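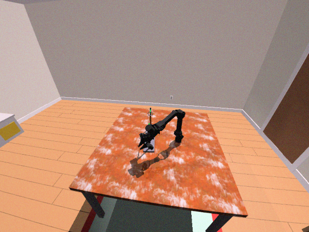 Orange-rostrote Tischplatte mit weißen Flecken in Marmoroptik, Computergrafik.

Distorberg will Werkstatthaus bis Juni öffnen, doch die Rechnung bleibt dünn

Distorberg. Die Gemeinde hält am Umbau der früheren Möbelhandlung Kowalczyk zu einem offenen Werkstatthaus fest. Bis Juni sollen im Erdgeschoss die ersten Arbeitsplätze für Tischlerei, Polsterei und Buchbinderei vermietet werden. So steht es in der Vorlage, die der Gemeinderat am Abend nach gut zweistündiger Debatte mit knapper Mehrheit gebilligt hat. Woher die Mieter kommen sollen, steht darin nicht.

Projektleiterin Glenys Trevor sprach von einem »spürbaren Bedarf« im Ort und in den umliegenden Dörfern. Grundlage dafür ist eine Umfrage, deren Bogen an 3.054 Haushalte ging. Wie viele davon zurückkamen, wollte sie auf Nachfrage nicht beziffern; die Auswertung laufe noch. Verbindlich angemeldet haben sich bislang 11 Betriebe und Einzelpersonen. Zwei von ihnen sitzen nach eigenen Angaben schon heute im Gebäude und würden lediglich den Raum wechseln. Von neuem Leben im Ortskern, wie es der Prospekt verspricht, kann man da nur mit viel gutem Willen reden.

Auch bei der Miete bleiben Fragen offen. Die Verwaltung rechnet mit fast 3.000 Euro Einnahmen im Monat, sobald das Haus voll belegt ist. Für die Zeit davor gibt es keine Zahl. Rhydian Cadwaladr, der im Rat gegen die Vorlage stimmte, nannte den Plan »eine Schönwetterrechnung«. Heizung und Versicherung seien darin zwar aufgeführt, aber mit den Beträgen aus der Zeit, als das Obergeschoss leer stand und niemand dort arbeitete. Trevor widersprach, legte aber keine aktualisierte Aufstellung vor. Sie soll nachgereicht werden.

Das Vorbild, auf das sich die Befürworter gern berufen, liegt in Mollmont. Dort wurde eine alte Druckerei auf ähnliche Weise umgebaut, und die Plätze sind vergeben. Allerdings hat Mollmont einen Bahnhof und eine Berufsschule in Laufweite. Distorberg hat eine Buslinie, die am frühen Abend zum letzten Mal fährt. Wer nach Feierabend an seinem Stuhl weiterschleifen will, braucht ein Auto, und die Stellplätze vor dem Haus teilt sich das Werkstatthaus künftig mit der Apotheke und dem Pfarramt.

Den Innenausbau soll das Büro Nustel übernehmen. Dessen Entwurf sieht helle Gemeinschaftsräume, eine Teeküche und einen Ausstellungsraum zur Straße hin vor. Ob lärmende Maschinen im Erdgeschoss mit den Wohnungen im Nachbarhaus verträglich sind, wurde bisher nicht geprüft. Ein Gutachten sei »angedacht«, hieß es aus der Verwaltung. Anwohner hatten bereits im Winter schriftlich danach gefragt und nach eigener Darstellung keine Antwort erhalten.

Der Mietvertrag für das Gebäude läuft über zehn Jahre. Eine Ausstiegsklausel, wie Cadwaladr sie beantragt hatte, fand keine Mehrheit. Interessenten können sich weiter im Rathaus melden, Formulare liegen im Bürgerbüro aus. Die Preise für die einzelnen Plätze will die Gemeinde erst bekannt geben, wenn die neue Kostenaufstellung vorliegt.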